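Spring progress report, Clistdale High robotics club
For the Brinura small grants program
Covering the second part of the school year, through March

Hi again! You asked for something shorter than last time, so I'm going to try, but I warn you that a lot has happened and I'm typing this in the lab with kids talking at me.

The big news is that the arm is working on server boards. When I wrote in the fall we were still picking up foam blocks and being very proud of it. The plan in our application was that the students would teach a robot arm to do small jobs inside old servers, the kind of thing a technician does when machines get retired and somebody wants the parts back. Memory modules first, then the coin battery, then (if we were lucky) the processor lever. We're on memory modules now and the battery has been tried a few times. I haven't let anyone near the processor lever with the arm yet. They've all done it by hand, though, so they know how much force it wants, and a couple of them were surprised.

Money first, I guess. Of the $700 you gave us for this half, most went to the gripper. The students redrew the fingers after the first set turned out too fat to get between two memory slots, and we had the new plates cut by a shop called Kolář, who were patient with our drawings and sent one of them back with a very polite note about a hole that was too close to the edge. We also bought a box of hex screws, because we were losing them at a shocking rate, and a decent torque driver. There is $60 left. I'd like to hold on to it for replacement fingertips if that's okay with you. If it has to be spent by the end of the grant period, please tell me soon and I'll order them now.

The servers were free. Norbert Říha at Divov let us take 2 of them from their retired pile and he also came by one afternoon to talk to the kids about what happens to equipment like this. He stayed way past when he said he would. The students had a long list of questions, most of them about whether he'd ever broken anything expensive (yes).

Now the part you probably care about most, which is what the students are doing. The club has split itself into a hardware group and a software group, which I didn't ask for and have mixed feelings about. The hardware kids own the gripper and the mounting. The software kids own the motion code and the vision stuff. They were barely talking in January. Then the arm kept coming down a little off to one side of the slot, and each group was positive it was the other group's fault, and it took them a good week to sit down at the same table and figure out that the camera mount had been put back slightly rotated after a screw change. Both groups have claimed the fix. They now run a calibration check at the start of every session and write it in the logbook, and I don't have to remind them (much).

For the numbers you wanted: we set a goal of 35 full attempts at the memory job by spring, meaning the arm moves in, gets hold, and lets go without a person touching it. We've met that. The success rate is lower than I'd hoped. Getting the fingers down to the slot area is pretty reliable. Letting go cleanly is where it falls apart, and sometimes the arm just stops because it thinks it has hit something. The force limit is set low on purpose and the kids keep lobbying me to raise it.
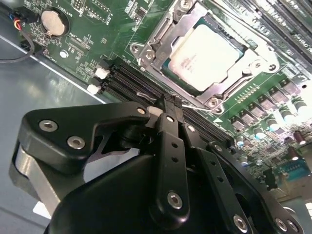
One thing I'd change if I were writing the application again is the schedule. I gave the gripper redesign two weeks and it ate most of a month, and that pushed everything behind it. I also didn't plan for how crowded these boards are. On the foam blocks you could come in from any direction you liked. With a real server the students have to think about what the wrist is doing while the fingertips are busy, and they've started drawing the approach on paper before they code it. I love that they do this. It's slow, but the drawings are getting really good and I've been pinning them up by the door.

What's next: the battery job gets done properly, with its own set of attempts in the logbook. After that we'll do the lever on a board we don't mind ruining. There's an open lab evening near the end of the semester and the students want to run the arm live, which makes me nervous, but they've earned it. You're invited, of course! I'll send the time once the school gives me the room.

Two things I need from you. Please let me know about the leftover money, and whether the final report needs the same spreadsheet as the fall one or if the logbook pages will do. I can scan those.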